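Setting up your Bornora proving box – part two: first warm-up and your first batch of dough

267 shares
24 comments

If you followed part one you should now have the Bornora on a flat worktop with its lid on, its feet clicked in and the lead plugged into the wall. I've left you in the exciting bit where nothing is happening yet. This section gets you from a cold box to a risen loaf. It was last updated on September 27, 2022, to cover the newer dial with the click in it. If yours turns smoothly all the way round you have the older one, and steps 3 and 4 are a bit different for you. I'll say where.

I wrote these notes after a winter of using mine nearly every day, and I've tried to put in the things the folded sheet in the carton skips over. Have that sheet to hand anyway, as the wiring and safety pages in it still apply.

Before you switch on

1. Take out the wire rack and the water tray and wash both in warm soapy water. Dry them properly. Mine had a faint oily film from the factory and the first loaf smelt of it, so please don't be lazy like me.

2. Put the water tray back first, flat on the base, with the little lip facing you. The rack goes on top and should sit on all its feet. If it rocks, turn it round – it only fits one way and it's very easy to get wrong!

Note: the tray goes in even if you're going to run the box dry. It spreads the heat, and without it you get a hot spot in the middle and a loaf with a crusty bottom before it has been anywhere near the oven.

First warm-up

3. With the box empty and the lid on, turn the dial to 24. On the clicky dial you'll feel a firm stop at each number. On the smooth dial, line up the white mark by eye and then leave it alone, however tempting it is to nudge it.

4. The amber light comes on while the box is heating and goes out when it gets there. On the older model it flickers on and off near the end. Mine did this from day one and it has never meant anything was wrong.

5. Leave it for a full hour. There may be a warm plastic smell the first time, so open a window. Lift the lid at the end, wipe away any damp from the inside and let the box cool right down before you go any further.

Caution: don't put a tea towel over the lid to "help it along". The vents are along the back edge of the lid and they need to be clear. If you cover them the box gets too hot, cuts out, and then sulks for ages before it will start again.

Your first batch

I always tell people to start with a plain white dough. Save the sourdough until you know how your box behaves, because a slow dough hides a lot of sins and you won't learn much from it.

6. Weigh your flour. I use 523 g of Drisbridge strong white, which I know is a silly number, but it fills my tin to exactly the height I like and I've stopped arguing with it. Any strong white flour will do.

7. Mix the dough as you normally would and knead until it's smooth and springs back when you poke it. Shape it into a ball and pop it in a lightly oiled bowl. The bowl has to fit under the lid with a good gap above it, so try it for size while it's still empty (I once had to scrape a whole batch off the inside of the lid, which was not my finest evening).

8. Pour warm water into the tray up to the lower line. The upper line is for long overnight proves and you don't need it today.

9. Set the bowl on the rack, put the lid on and turn the dial to 24 again. Don't cover the dough. The steam from the tray stops a skin forming, and cling film will only stick.

10. Have a look after 45 minutes. Try not to lift the lid before then, as each peek lets the warm air out and the box has to catch up. You want the dough doubled. If it isn't there yet, give it another quarter of an hour and look again.

11. Knock it back, shape it and put it in the tin for the second rise. This one goes faster because everything is already warm. Start your oven as soon as the tin goes into the box!

Note: in January my kitchen is freezing and the box takes much longer to come up to heat. I switch it on before I even get the flour out. In summer I hardly need it, and on really hot days I prove on the worktop and use the Bornora as somewhere to keep the tins.

If you're using a Pirgate tin

The long Pirgate tins only just fit, corner to corner. Take the rack out and stand the tin on the two rubber strips, with the tray left dry underneath. Water touching the bottom of the tin will cool it on one side and you'll get a lopsided loaf.

Starters and other odds and ends

12. To keep a starter happy, stand the jar on the rack with its lid loose and set the dial to its lowest mark. Never screw the jar lid down tight, as the gas has to go somewhere. My Usmani jar has a clip top, so I take the rubber seal off and just let the glass rest.

13. Feed it as usual, and give it 5 hours before you decide whether it's working. A starter straight out of the fridge can look completely dead for most of that time and then go mad while you're doing the washing up.

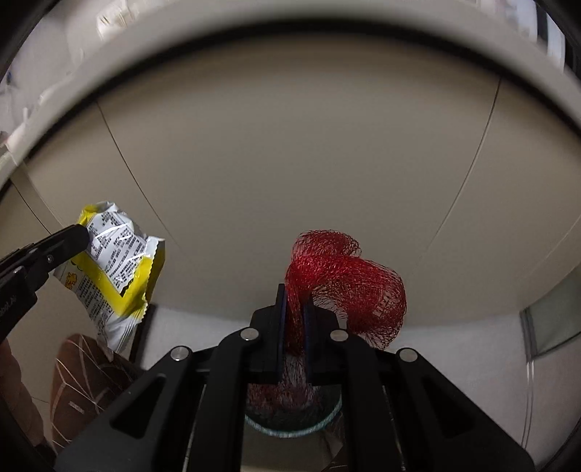
Cleaning and putting away

14. Unplug the box and let it cool. Tip the water out of the tray after every use, even if you're baking again tomorrow.

15. Wipe the inside with a damp cloth. No scouring pads, and no spray cleaner near the vents. Dried dough comes off easily if you lay a wet cloth over it for ten minutes first.

16. Store it with the lid slightly open and the rack standing on its side. Wrap the lead loosely round the feet, and leave the dial at its lowest mark ready for next time.

Part three covers overnight proves, rye, and what to do when the amber light won't go out.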